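Narberg earnings tracker: a small investor's review

January
Posted by Charbonneau

I own shares in way too many tech companies for a person with a day job, and four times a year it catches up with me. Everybody reports in the same couple of weeks, usually after the bell when I'm making dinner, and by the time I sit down the stock has already jumped or dropped and I'm trying to figure out why from a headline. So when my brokerage started offering a discount on Narberg, I signed up for a year and used it all the way through the last earnings season.

Narberg is an app (there's a web version too, and it's better) that pulls in quarterly reports, lines them up against what analysts were expecting, and keeps the transcript of the call next to the numbers. You give it a watchlist and it builds you a calendar. The top plan lets you follow 200 companies, and I filled maybe a fifth of that, so no complaints there!

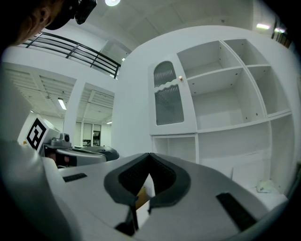
White and gray gripper with black grip pads.

Setup was easy. I exported my holdings, dropped the file in, and everything matched except for one ticker that had changed after a merger. I fixed it by hand and it stayed fixed. The calendar synced to my phone without a fight, which is more than I can say for Flatunum, the service I used before this.

What I really like is the segment view. Hardware sales, services, ads, cloud – each one gets its own little chart going back several years, and you can lay two companies on top of each other. I spent a whole Thursday evening comparing margins at chip makers and had a great time, and yes, I know how that sounds. The guidance tab is good too. It shows what management said last quarter next to what they delivered, so you start to notice who always lowballs.

The alerts are where I got grumpy. Out of the box they fire on everything. I came back from a weekend away to 563 notifications, most of them analysts nudging a price target up by a dollar or down by a dollar. You can turn those off, but the switch is under "Research" and the settings page called "Alerts" doesn't mention it. I also had 2 reports show up late on a busy night, both from smaller companies, and one had the wrong revenue figure until the next morning. If you trade in the after-hours session, please keep the company's own press release open in another tab.

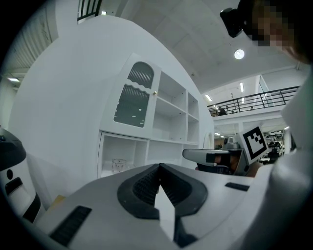

Black ribbed grip strip on a white gripper body.

The automatic call summaries are okay. They get the big numbers right and flatten everything else. On one call the finance chief dodged the same question about China demand over and over, and the summary just said demand was discussed. I've gone back to skimming transcripts, and the search box makes that pretty quick.

Price: I paid $215 for the year with the discount. Harkutau costs less and has a nicer phone app, but its history is thin and it has no segment charts at all, so I dropped it after the free trial. Flatunum has better screening tools if you're hunting for new stocks. For following the ones you already own, I'd pick Narberg.

I'm renewing, with the price target alerts off. They say options data is coming in the spring and I probably won't touch it, but a dark mode for the web version would make me very happy.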